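Cavcombe Evening Language Exchange
Call for Participants: Conversation Partners and Learners, Winter Term

Oct 3, 2018

We are looking for people who want to practice a language with another person, face to face, one evening a week. The winter term starts in the first week of December. You can join as a learner, as a conversation partner, or as both, and most of our members are both.

Who we are

The Language Exchange was started by Sevim Bilgin when she moved to Cavcombe and found that she could read a newspaper in English but could not make a phone call to the dentist. She put a paper on the board at the Ekinci bakery asking if anybody wanted to trade one hour of Turkish for one hour of English. Two people answered. One of them was Yavuz Kocabaş, who already spoke Turkish and only wanted to meet someone to talk with, but he stayed and he still makes the timetable today.

Now we meet in the upstairs rooms of the Dukemum Building, above the bicycle shop. In the last term our pairs spent 1,579 hours in conversation, and this number is only the hours which were written in the book. The languages we have at present are English, Turkish, Spanish, Polish, Arabic, Portuguese, and Italian. Vietnamese was offered last year and we would like very much to have it again.

What you will do

Each participant is matched with one partner. You meet for 90 minutes. The first half is in one language and the second half is in the other, and when the bell rings you change, also if you are in the middle of a story. The bell is strict. Without it everybody falls back to English.

There is no textbook. We give you a sheet with a topic for each week, for example renting an apartment, being sick, explaining a mistake at work, or telling a joke. You may use the sheet or leave it on the table. Some pairs have used the same sheet for a month and were happy with it.

You do not correct every error. We ask partners to write down a few things they heard and to talk about them in the last five minutes. New partners find this difficult in the beginning, so we have a short training before the term where you can try it.

Who can apply

You should be 18 or older. You should be able to have a simple conversation in the language you want to learn — saying where you live, what you do, what you ate yesterday. We are sorry that we cannot take complete beginners. For them the Sanetti Adult School on the other side of the river has a morning class, and several of our members came to us from there.

For the language you offer, you should speak it from childhood or at a level where you can work in it without stress. You do not need to be a teacher. You do not need a certificate. An accent is welcome, and a regional dialect too, but please write it in the form so your partner knows what they are learning.

We need especially:

Spanish speakers who are free on Tuesday evenings
Anybody who speaks Vietnamese
English speakers who are patient with long pauses
Arabic speakers, any country

The time you give

The term has 19 meetings. We ask that you miss no more than two of them, and that you tell your partner one day before if you cannot come. A partner who waits alone in the room usually does not come back the next week, and then we have lost two people.

If your work has changing shifts, write this in the form. We can sometimes match two people with changing shifts together, and they arrange their own time.

What it costs and what we pay

Joining is free for everyone who offers a language. If you only want to learn, there is a small fee, which Yavuz will explain to you when you come to the first talk. Tea is free for all. The rooms and the printing are paid from a fund of 2,447 dollars that was collected at our summer dinner, and the money is enough for the whole winter.

Conversation partners are not paid. After a full term you can receive a letter which says how many hours you gave and in which language. Members have used this letter for job applications and for college.

The theme table

New in this term is a theme table, on the last meeting of each month. One member talks for ten minutes about their job or their hobby in the language they are learning, and the others ask questions. The last speaker before the summer talked about baking bread at night, and the questions took 40 minutes. Hands and tools are a good subject, since verbs like hold, squeeze, turn, and let go are much easier to remember when you do them.

If you would like to speak at a theme table, mark the box on the second page of the form. You can bring objects. Please do not bring a long slide show, the projector is old and very dark.
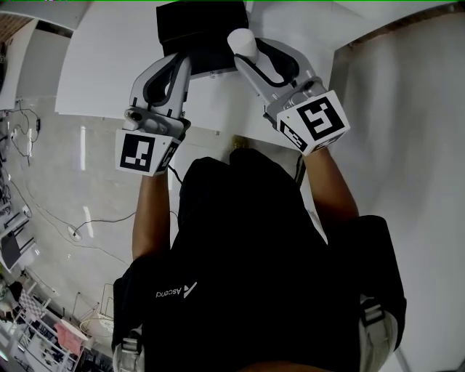

Words for the hands: "to grip," one in each hand.

How to apply

Take a form from the desk in the Dukemum Building or from the counter at the Ekinci bakery. Fill in both pages and leave it in the green box next to the stairs. Please write your phone number clearly — every term we have two or three forms with a number we cannot read, and these people think we did not want them.

When we have your form, Sevim will call you and speak with you a short time in each of your languages. It is not a test. She only wants to hear where you are, so that she can find a person who fits. If you are nervous on the phone, say it, and you can come to the desk in place of the call.

We match pairs by language first, then by free evening, then by interests. If there is no partner for you now, we keep your form for the next term and you do not need to write it again.

The door on the street side is closed after seven. Use the door in the yard and ring the upper bell.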